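16 March 2021
Snack shelf, bench notes

Okay, so the shelf finally got loaded today. I've been putting it off for ages, partly the oil needed to cure and partly I knew that the minute real bags went on it I'd find something I wanted to change. (I did. More on that below.)

For Ruwan and anyone else picking this up cold: this is the little two-level shelf for the snack corner at Drutungate, the one that's supposed to replace the cardboard box everybody rummages in. Top board with raised sides, lower board under it, side panels, no back. Teresa drew it, I cut it, Sibel did the sanding and made it look like a person with patience had been involved. Working name is Rillell, which was Lorna's idea and which I can't spell without checking the drawing, but it's on the cut list now so it stays.

Weights first, while I've got the scrap of paper in front of me. Bare shelf before oiling, 2,378 grams. After oiling and a long wait, 2,426 grams. I was sort of expecting more? The end grain drank it like crazy. I used the Skjelbred clear and not the tinted one and I'm so glad, the color hardly moved and you still get all that lovely pale grain. The tinted one went yellow on the offcut, really yellow, and Marianna said it looked like a sauna bench. Fair.

Then the bags. I wanted a mix of sizes and a mix of slipperiness, so I raided the snack drawer and my own lunch. 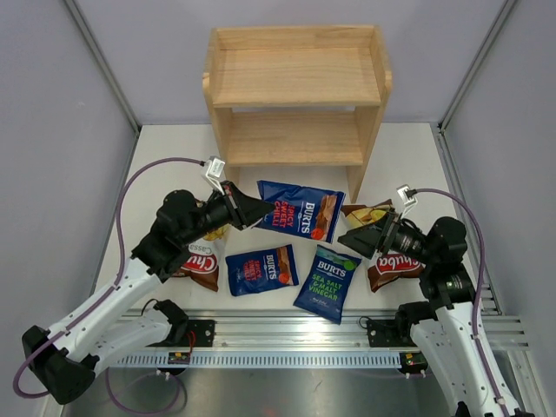
My big worry going in was slide. A stiff box just sits there, but a bag of chips is a pillow with slippery skin on it, and if you lay one on top of another and breathe near it, off it goes. That's why Teresa wanted raised sides on the top board and why we argued for so long about how high. I also wanted at least one flavor in more than one size, and the Spicy Sweet Chilli worked out nicely for that, with the bigger dark blue bag up near the lower board and the smaller one just below it. Same look, same color, different footprint, so if one behaves and the other doesn't, I know it's the size. The Sea Salt & Malt Vinegar is the one with the bright green lettering, and the brown ones with the red oval are Chuba cassava chips, which I'd never had before this and which I now have opinions about. (Good opinions. Get more.)

Things I wanted to find out, written down before loading so I couldn't cheat:

Does a bag laid flat stay put on the top board if you bump the table?
Can you get your hand into the lower level without skinning your knuckles on the board above?
Can you still read what you're picking?
Does anything snag?

Number one, bumping. I gave the table a good hip check, the kind you'd do by accident carrying a coffee. Nothing fell off the sides. The raised edges do their job even though they're low. Forward is another matter, a bag that's already sitting a bit proud of the front will creep, and if you bump again it creeps again. I'm not shocked. The front edge is rounded over and it's very smooth, thanks to Sibel being so thorough, and smooth is exactly what you don't want there. Still, I'd hate to rough it up after all that work. Maybe a thin strip of something grippy set back from the edge where you don't see it. Cork? We've got cork left from the drawer liners.

Number two, the hand test. The gap is 170 mm from lower board to the underside of the top one and I tried it with my own hand, then got Marianna and Ruwan to try. Marianna sailed in and out. Ruwan got in fine and then couldn't get out while holding a bag, he had to let go, turn his wrist and pinch it by a corner. He has big hands but he's not a giant, so I count that as a problem! If you've got one bag down there it's roomy. It's when you put bags next to each other that the sides start to feel close, you're trying to get your thumb down between a bag and the side panel and there's just not much air.

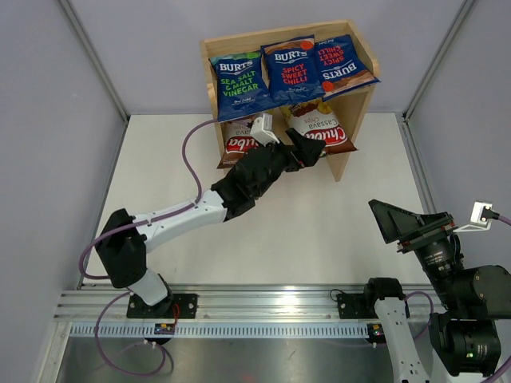
So what do we do about it? Raising the top board is the obvious fix and it's also the annoying one, the side panels would have to be remade and I've only got enough of this stock left for one more set if I don't mess up a cut. Other option, bring the lower board forward a bit so the bags stick out from under the top and you grab them from above. Teresa likes that better. She sketched it on the back of the Sordale invoice, which I've taped into the notebook on the facing page, please don't let anyone file it. I'm leaning her way, I just worry about it looking like it has an underbite.

Side note on orientation, this came up while we were loading. I'm fussy and want every label the same way up. Lorna loads shelves the way she loads a dishwasher. And you know what, her way fit just as well, and the bags that went in upside down were easier to pinch, I think, with the seam toward you. It messes with reading them though. The flavor name is the thing people look for, and if it's upside down you do that little head tilt. I had Marianna stand back by the door and call out what she could read. The big red and green lettering was no trouble. The small script she just laughed at.

Number three, then: readable, yes, if they're face up and more or less straight. I don't think we need labels on the front edge like I'd planned. That saves me a fiddly job with the engraver, hooray.

On to how the bags themselves behave when they're picked up, I spent more time on this than I meant to. The fat part of a bag is hopeless to hold, it bulges away from you. The corners and the flat seams are where you want to be. A bag held by one spot also swings and folds, so you need clear space under it as well as around it, and I hadn't allowed for that at all. I'd been drawing bags as neat rectangles. They're more like fish.

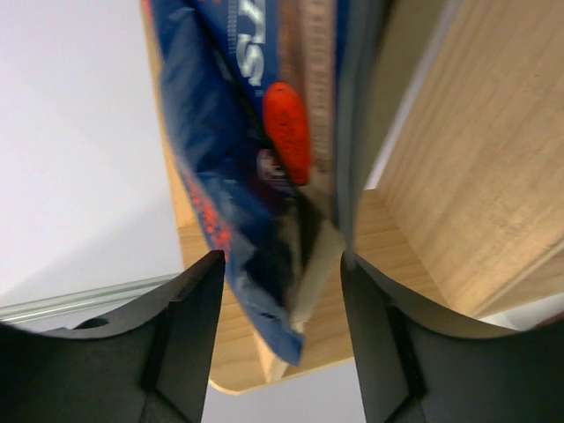

Blue bag on the diagonal, corner lowest. Silvery sealed edge on the right.

Note to self for the next drawing: add a "swing" allowance around each bag outline, especially at the front, and stop using rectangles. I'll trace a real one lying flat and a real one hanging and keep both tracings in the folder.

Number four, snagging. I ran a bag along every edge I could reach, slowly, looking for anything that would catch the film. The front is lovely. The side panels are lovely. The inside corners where the panels meet are sharp and crisp-looking (sorry) and I was a bit nervous of them, a folded bag corner could find its way in there and get pinched. It didn't catch for me, but I was being careful and people at snack time are not careful. A quick pass with folded sandpaper before the next coat. Sibel, is that okay with you? I don't want to wreck the line you got there.

The overhang thing I mentioned up top, this is the one that bugs me most. When a bag goes on the top board at an angle, a corner ends up drooping over the front. From standing height you barely notice. Get down low, at the level where someone in a chair would be, and it's the first thing you see. Lorna says it looks generous, like a full basket. I say it looks like it's about to fall. We did not settle this.
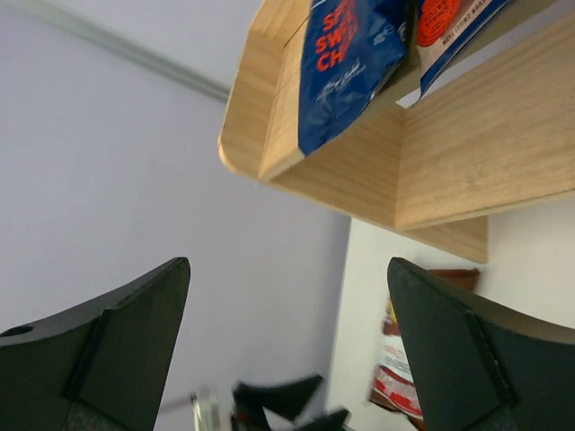 Top board from below, corner of the blue bag hanging inside the rounded front lip.

Looking at it from down there did make me like the underside more, for what it's worth. I'd been tempted to skip oiling it since who looks at the bottom of a shelf, and now I know who, me, so it gets the same treatment as the rest next time. There's a faint pencil line I missed near the left panel too. Eraser, not sandpaper.

To do, in whatever order:

Cork strip on an offcut first. Try it with the slipperiest bag we've got and do the hip check again.

Mock up Teresa's forward lower board in cardboard. 3 positions, mark each one on the side panel in pencil, have Ruwan do the hand test on all of them.

Sand the inside corners if Sibel says yes.

Order more Skjelbred clear, the can is nearly done. The last order was in December and I underbought.

Ask Lorna how many people really use the snack corner at Drutungate now, I've been guessing.

Put the bags back in the drawer. Except the small chilli one, that's my lunch.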